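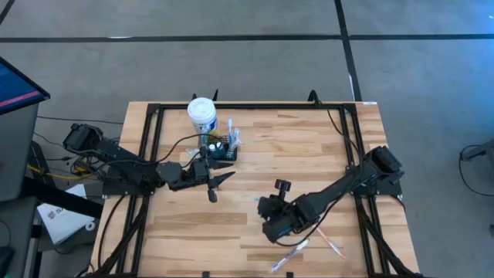 Jamness Gripper Trials is a set of recordings for comparing two finger shapes on the same pair of arms. It holds 1,799 episodes, split between Ridholm fingers and Kudwood fingers. The arms are mounted on opposite sides of a wooden table and both reach the middle. Objects are small household goods, such as the pens lying loose on the wood and the mixed items in the black mesh basket. Thin, smooth things were chosen on purpose, as they gave the most trouble in the April trials.

Each episode has joint positions, gripper opening and video. Failed grasps are kept and marked in the outcome column. The test split has 564 episodes and should not be used for tuning.

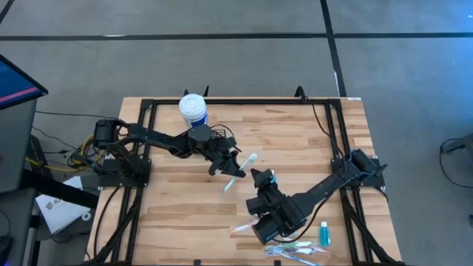

Can I mix episodes from both finger types in one training run?
You can, but pass the finger column to the model as an input. The closing distance differs between the two, so the same gripper value does not mean the same gap.

Known problems: gripper opening is logged at a lower rate than the joints. Version 2 fixes the timestamps only.

Maintainers: Marilou Ambrosio (recording), Hashini Haque (labels and splits).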